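Section 4. Preparing a folding session with the hand grippers

Memdale Textile Care, Ovham site
Guide for operators of the Avram folding line
Written by Maricica Văduva, shift trainer. Version of 27 Jan 2025.

4.1 Who this section is for

This section is for operators who worked at the folding tables before the Avram line was installed, and who now spend a part of the shift teaching it. You do not need to know programming. You need to know how to fold, and this you know already better than the people who delivered the machine.

Please read Section 3 (charging and cleaning) first. If the grippers were not charged overnight, there is no use to begin with this section.

4.2 What has changed in your shift

Before July all garments for the guest houses were folded by hand at the long tables. Now the plain items (T-shirts, pillow cases, small towels) go to the line, and the hand tables keep the items which the line refuses: buttons, pleats, heavy prints, anything with a belt. In addition, each operator has a teaching period, in which she folds with the two hand grippers instead of with her fingers. The line learns from these recordings.

The teaching period is paid as normal work. It is not counted in your piece numbers, and the supervisor cannot ask you to make up the pieces later. This was agreed with the site and it stands in your rota sheet under the code 3609. If the code is missing from your sheet, tell the office the same day, not at the end of the month.

Some colleagues asked me if they are training the machine which will replace them. I can write here only what was agreed: no table post is removed while this agreement runs, and when the line takes a new type of garment, the operators are told before it begins. I think it is right to ask this question again at every meeting.

4.3 Before you start

1. Take a pair of grippers from the charging shelf. Take both from the same slot. Do not mix a left gripper from one pair with a right gripper from another pair, even if they look the same to you.

2. Check the fingers. Each finger must sit firmly at its base. Move it gently with your thumb. If it shakes, put the pair in the red tray and take another.

3. Wipe the round windows on the body with the dry cloth from the shelf. Do not use spray. Do not breathe on them and rub with the sleeve, although we all do it with our glasses.

4. Read the number on the sticker and write it in the session book, next to your initials. The sticker must stay clean and flat. A sticker which is lifting at a corner is to be reported, do not glue it yourself.

5. Close the gripper completely and open it completely, two times, each hand. This tells the system how wide your opening is. If you forget it, the session is saved but it cannot be used.

CAUTION: Keep long hair tied and take off bracelets. The fingers close with the force of your own hand, so they will not injure you, but a thin chain can be caught between them and break.

4.4 Preparing the surface and the garments

The line must learn to fold in different places, not only on our grey tables. For this reason the sessions are made also on beds and other household surfaces. Follow the same steps everywhere.

1. Pull the cover straight with your hands before you take up the grippers. A patterned cover is allowed. A strongly wrinkled cover is not allowed, it moves together with the garment.

2. Put the waiting clothes at one side, in a place you can reach without walking. Mixed colours are good. Do not sort them by colour for the teaching, sort only for your own comfort.

3. Lay one garment flat in the middle. Open the sleeves. The front may be up or down, but change it from time to time during the session.

4. Let the daylight come in if there is a window. If the sun makes a hard line across the garment, draw the curtain halfway.

5. Stand or sit so that both elbows are free. When your elbow touches a wall or a chair, your folding becomes short and strange, and the line learns this too.
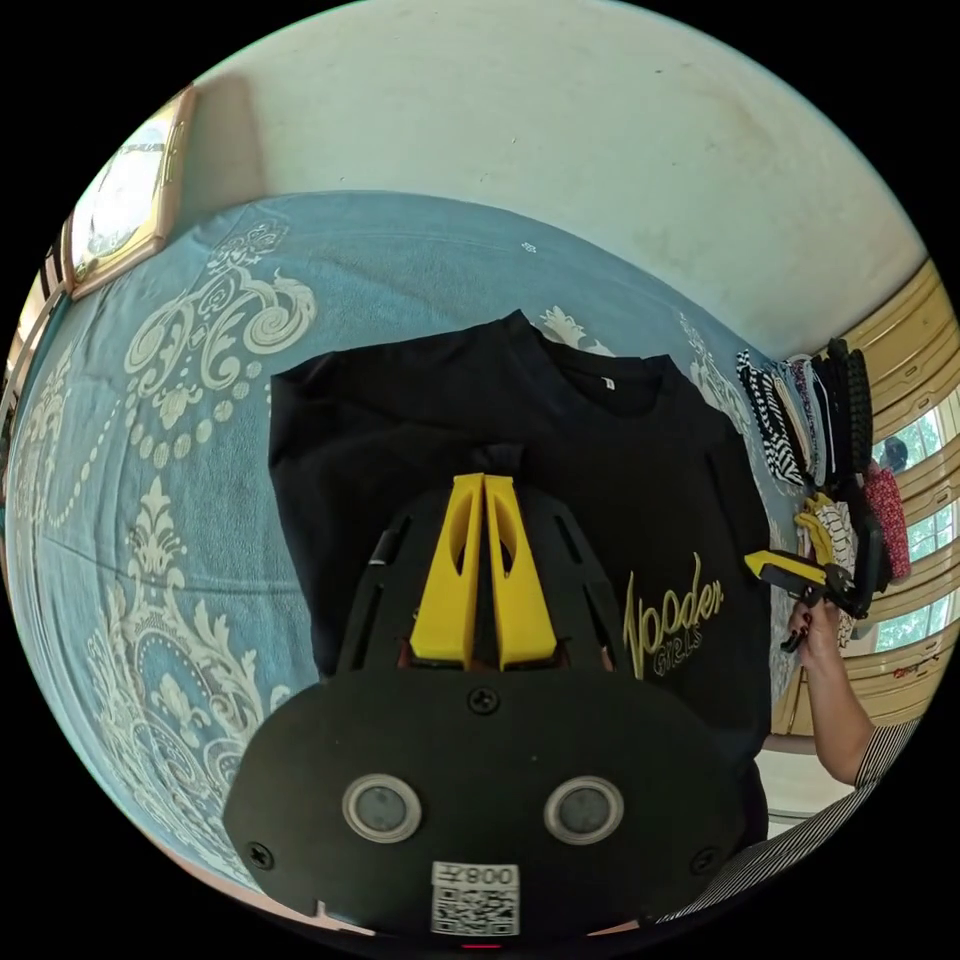

4.5 Folding with the grippers

1. Hold one gripper in each hand, with the fingers pointing to the garment. Start the recording with the foot button. Wait for the short sound.

2. Take the shoulder with one gripper and the hem on the same side with the other. Take only the cloth, not the cover under it. If you feel resistance, open, lift a little, and take again.

3. Bring this side to the middle. Put it down completely before you open the fingers. If you open while the cloth is still in the air, it falls with a wave.

4. Do the same with the other side.

5. Take the hem with both grippers and fold up to the collar. For a long shirt make two folds.

6. Take the folded garment from below and place it on the finished side. Do not throw it. The placing is a part of the lesson.

7. Press the foot button again. Wait for the second sound before you reach for the next garment.

Note: Work at a quiet speed. I know that the fast folders find this difficult, I was one of them. With the grippers a good speed is the one where you can stop in any moment without losing the cloth.

Note: Do not correct the garment with your bare hand during a recording. If a sleeve goes wrong, repair it with the gripper, slowly. These repairs are very useful for the line, more than a perfect fold. If it cannot be repaired, stop with the foot button, write R in the book, and begin the same garment again.

4.6 Length of the teaching period and rest

One session has 25 minutes. After each session put both grippers down and rest your hands for the full break. The maximum is 80 garments in one shift, also if you feel well and want to continue. The grippers are not heavy, but the thumb works in a way in which it does not work at the table, and you will notice it only in the evening.

CAUTION: If you have pain in the wrist or at the base of the thumb, stop immediately, not at the end of the session. Go to your shift trainer. You will be given table work or sorting, without loss of pay, until the pain is gone. Pain must be written in the health book, which is a different book from the session book.

4.7 What is recorded, and what is not

The grippers record the picture in front of them and the movement of the fingers. There is no microphone. Your hands, your sleeves and sometimes your arms will be in the recordings. Your name is not stored with them, only the number of the gripper pair and the time. The session book with the initials stays in the locked drawer at Ovham and is not sent to Mistard, where the recordings are prepared for the line.

Do not leave private papers, letters or telephones near the garment. Family photographs on a wall must be covered or taken down if the session is made in a home. If something private was recorded by mistake, write D in the book beside the session. It will be deleted and you do not have to explain why.

4.8 After the session

1. Stop the recording and wait until the light on the shelf is steady.

2. Put the grippers back in their slot, fingers up.

3. Fill in the book: garment types, number of R, any D, and one line of remarks. Please do write remarks. The change of the foot button, from the left side to the middle, came from a remark.

4. Bring the folded clothes back to the trolley. They go through the normal check with all the others.

4.9 If something is not right

No sound when you press the foot button: check that the cable is fully in. Press again once. If there is still no sound, change to another station.

The sound comes but it is repeated three times: the windows are covered or dirty. Clean them as in 4.3, step 3.

The fingers do not close fully: look for threads and lint at the base. Remove them with the small brush, never with scissors.

The cloth slips out all the time: very smooth fabrics are not yet part of the teaching. Put the garment aside for the hand tables and write its type in the remarks.

For everything else call the shift trainer, extension 2. Do not open the body of the gripper. The screws are not for us.

Section 5 explains how to work beside the line when it is folding by itself, and where the stop cords are.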